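Clothes chair trial adds a fourth household in Prelholm

Home storage, March

A small trial of bedroom clothing habits in Prelholm has been extended by 12 weeks after its first round produced more worn-but-clean garments than the organisers had planned for. The work is run by Drenis, a domestic storage consultancy, and looks at clothes that are left on chairs between wearings and go neither to the wash nor back into the wardrobe.

Four households are now taking part. In the first round, three of them logged 3393 placements, a placement being any item put down on a seat and left there for an hour or more. Trousers with an elasticated waist were the most frequent entry, followed by T-shirts and other light tops. Towels and bed linen were excluded.

Margus Raudsepp, who compiled the log, said the order of stacking had turned out to matter more than the number of items. A heavier garment dropped on a lighter one holds it in place and presses creases into it. The lighter piece is then harder to take out without moving the whole pile, and in most logged cases it was left where it was until laundry day.
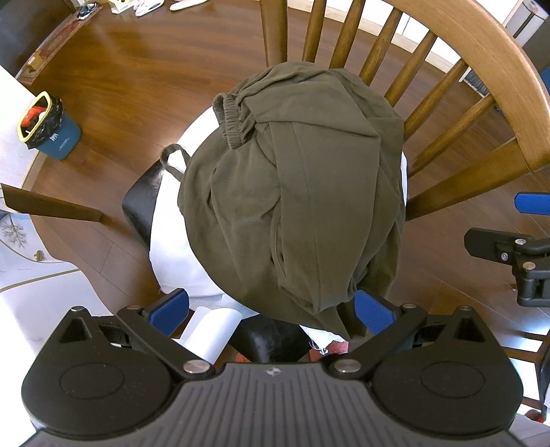
The second round will therefore record which item is at the bottom, which is on top, and how long each stays there. Participants have been asked to leave their usual habits alone for the first four weeks. After that they will use a fixed routine: lift the top garment by the waistband or shoulders, shake it once, fold it in half along the long seam and hang it over the chair back or a rail. Anything pale or white is to be dealt with first.

Griet Bakker, who designed the routine, said the waistband was chosen as the lifting point for trousers on practical grounds. Gathered elastic is easy to find by touch in a crumpled heap, and the legs fall straight when it is held up. Lifting from the middle of the fabric keeps the folds in and usually brings the item below along with it.

Chair type will be entered separately. Wooden seats made up 177 of the placements checked in person during visits, and soft garments slid off them more often than off upholstered ones. Spindle backs gave mixed results. A folded pair of trousers will hang from the top of one, but straps and drawstrings tend to catch between the spindles, and a garment bunched on the seat is often pushed up against them when a second item is added. 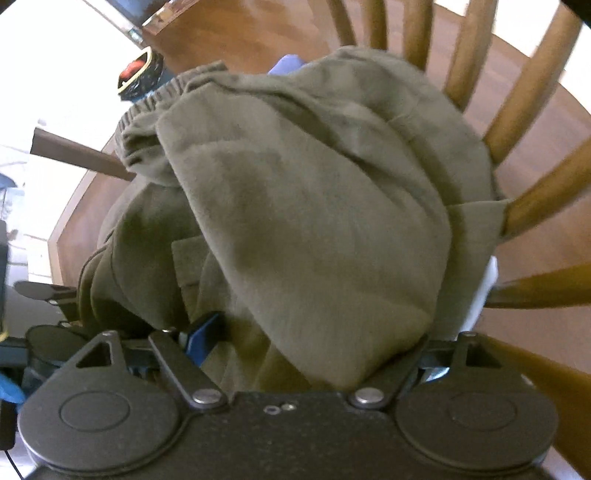 Does a garment left on a chair overnight need to be washed?
Unless it is marked or smells of wear, airing it on a hanger or a rail is enough, and the trial counts it as clean if it is worn again.

Koen Dekker of Van Loon, which is supplying the wall rails for the second round, said the rails would be fitted at shoulder height beside the existing chair. The chair itself stays in the room. An earlier test in which it was taken out was dropped when the clothes moved to the end of the bed.

Results will be sent to the participating households first. A short summary, with the log sheets and the folding routine, will then be available from Drenis on request.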